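ok breakfast stuff thread. typing this fast before I have to go, bear with me

I've been on a toast kick since March. it started with the loaf from Bodden, the bakery on the corner by the old post office. they sell it whole or by the slice and you want it whole. always whole

if you buy it cut you get 12 slices and they're all too thin for what I'm about to tell you

cut it yourself. bread knife, long strokes, don't press. thumb-thick or a bit over. first one always comes out as a wedge, eat the wedge standing up

my toaster goes up to 7 and I've never gone past 4 with anything sweet. sugar catches. you'll smell it before you see it and by then it's kinda too late

for a sweet slice: setting 2, let it pop, wait a minute, then 2 again. two short rounds beats one long one. the middle gets warm all the way thru and the edges don't go bitter

also empty your crumb tray. I mean it. pull it out over the sink, tap tap, wipe, back in. mine had raisins in there from who knows when. unplug first obviously

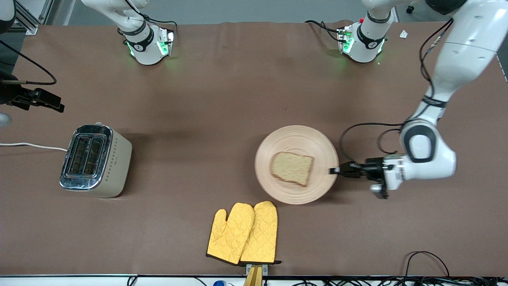
toast corner. toaster, round plate with a slice on it, yellow mitts

mitts stay next to the toaster, not in the drawer. I know they're overkill for toast. but plates come out of my oven too when I'm warming them and the drawer is on the wrong side of the kitchen, so

(warm plates, I'll get to that)

Marlies Hauser asked me the other day why I don't just use a folded dish towel. because I've burned myself thru a folded dish towel Marlies. one damp spot and it goes right through

wash your mitts btw. inside out, cold, hang dry. they get that old butter smell otherwise

ok plates. people put toast straight on a cold plate and wonder why the bottom goes limp. it's steam. hot bread, cold plate, nowhere for the steam to go

fixes, pick one:
stand the slice up for a minute
put it on a rack for a minute
warm the plate first (only if it's oven safe!! check the bottom)

standing it up is the lazy one and it works fine. lean two against each other like a tent if you made two

I like a big round plate for one slice, bigger than you need. crumbs stay on the plate. small plates are a crumb disaster, esp if there's cinnamon or cocoa on top

color matters too, kind of. pale plate and I can see every speck I still have to wipe up. dark plates hide it and then it's on your sleeve

topping talk. butter goes on when the slice is hot but not screaming hot. count to 40. slowly. any sooner and it melts straight down and you've got a greasy hole in the midle

salted butter even on sweet stuff. ESPECIALLY on sweet stuff

I tried the Sarmiento fig jam everyone at work goes on about. it's good, little grainy, way too much for anything that's already sweet. great on plain rye tho

honey: thin line, not a puddle. I keep having to relearn this

bad idea I had so you don't need to: toasting a frosted slice. no. scraped that toaster for an entire evening with a wooden chopstick

for anything crumbly or soft do it in the oven instead. 300, flat on the sheet, about five minutes, flip once if it'll let you. comes out dry at the edges and soft inside. and hey you get to use the mitts
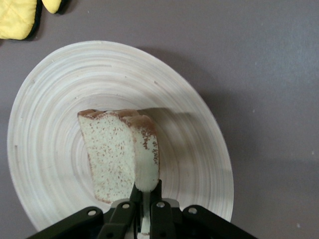
how do you keep a cut loaf from drying out when it's just you eating it?

cut side down on the board for the first day, then slice what's left and freeze it with parchment between the slices. they go into the toaster straight from frozen, one setting higher than usual. the fridge makes it go stale faster so skip that

more on freezing bc I'm already getting replies. flat in the bag, press the air out, write the month on it. I don't keep them past two months, they start tasting like ice

and don't stack warm slices in a bag. let them cool all the way or you get one big frozen brick and a knife situation

stale already? cubes, butter, pan, sugar. eat over yogurt. my mom did this with every end piece in the house and I thought it was a fancy dessert til I was grown

someone asked which loaf. it's the one Bodden calls the Gurby, next to the register, brown paper. they run out by 9 most mornings, I go at 7:30 on my way in

if you're not near there any plain sweet loaf is fine. tight crumb, not too many bits in it. big fruit pieces fall out and burn on the wires

ok I'm late. will do the pan version tonight if I get home at a normal hour, reply with your butter opinions and I'll read them on the bus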